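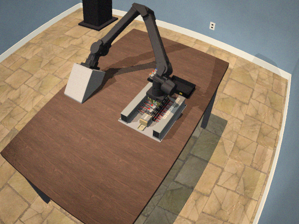
Wedge tip or two-finger gripper for tray work in sim?

gritplate
Posted 9:14 am

I've been comparing end effectors in simulation before we order anything for the real cell. The arm is the same in both setups, on a table with the electronics platform at the base and a tray next to it. The job is to slide thin parts across the tabletop and get them into the tray.

Option one is the white wedge block under the wrist. Option two is the Jeltirico two-finger gripper, using the model that came with our sim package. I ran 1,000 trials of each with the start position of the part randomized.

The wedge wins on pushing. It doesn't care much if the part is rotated, and there is nothing to open or close. It loses on the last step, because the tray has raised edges and you can't push a flat part over a lip. The two-finger can lift, but it keeps missing the thin parts on the first try.

Has anyone here run a plain wedge on a real arm? I'd like to know what breaks first.

---

mostly_torque
Posted 9:40 am

We ran one for most of last year at Burneck, on a packing bench. The wedge itself never broke. What went wrong was height. If the lower edge rides too high, thin parts go under it and jam. If it rides too low, you drag it on the table and the wrist joint faults. We ended up at 2 mm above the surface and had to recheck it every time someone moved the table.

Your sim table is perfectly flat. A real one won't be.

---

gritplate
Posted 9:52 am

Good point. I have the edge hovering just over the top at the start pose and then it drops for the push. I haven't put any table tilt or bow in the model. I'll add that.

---

l_halvard
Posted 10:31 am

I don't think this is a fair comparison. A wedge and a two-finger gripper do different jobs. If the part has to go into a tray with sides, the wedge is out. You could have skipped the 1,000 trials.

---

mostly_torque
Posted 10:45 am

Disagree. You can change the tray a lot more cheaply than you can change the gripper. Cut one side down or put a ramp on it and the wedge works fine. That's what we did.

---

l_halvard
Posted 10:58 am

Then you have a tray that parts slide out of when somebody picks it up. We tried it and went back to full sides after a month.

---

mostly_torque
Posted 11:06 am

Depends who is picking it up. Ours stayed bolted down.

---

pale_relay
Posted 11:20 am

Two questions for the OP.

1. What friction value are you using between the part and the wood? The default in most engines is way too grippy for a finished tabletop, and that will make the wedge look worse than it is on long pushes.

2. Is the collision shape on the wedge the real mesh or a box? With a box you lose the slope on the front face and you are just testing a brick.

---

gritplate
Posted 11:48 am

1. Default. I know.

2. It was a box. I just checked. The visual mesh has the slope and the collision shape doesn't, so all of my wedge numbers are for a brick. I'm going to rerun those.

---

pale_relay
Posted 12:03 pm

Happens a lot. Do 50 runs first and watch them before you start the long batch. You'll probably see the part behave differently at the leading edge, where it can get scooped a little. That may or may not be what you want.

Also, check the self-collision settings while you're in there. Your base platform has a lot sticking up on it, with the rails and the connectors and those knobs by the base joint. If those are in the collision model they'll slow everything down. I would use one plain box for the whole platform.

---

tincan_feed
Posted 1:15 pm

We have the Arkbridge controller and the Jeltirico gripper on the real arm. On thin parts the fingertips are the problem. The stock pads are too thick to get under anything flat. We ground ours to a taper and first-try picks got a lot better. The sim model has the stock pads, so your misses sound right to me.

---

l_halvard
Posted 1:32 pm

That's the test I'd run. Tapered fingers against the wedge, same friction, correct collision shapes. I still expect the fingers to win once the tray is included.

---

gritplate
Posted 4:27 pm

Update. I fixed the wedge collision shape, lowered the friction and did the 50 short runs. Pushing is smoother. On 20 of them the part rode up onto the slope and then slipped off to one side, which never happened with the box - so pale_relay was right about the scooping. I'm going to try a shallower approach speed next.

tincan_feed, do you have the angle you ground the pads to? I'll put it in the gripper model and run both overnight.

---

tincan_feed
Posted 4:50 pm

I'll measure them when I'm back at the bench in the morning. We did it by eye, so the two sides may not match.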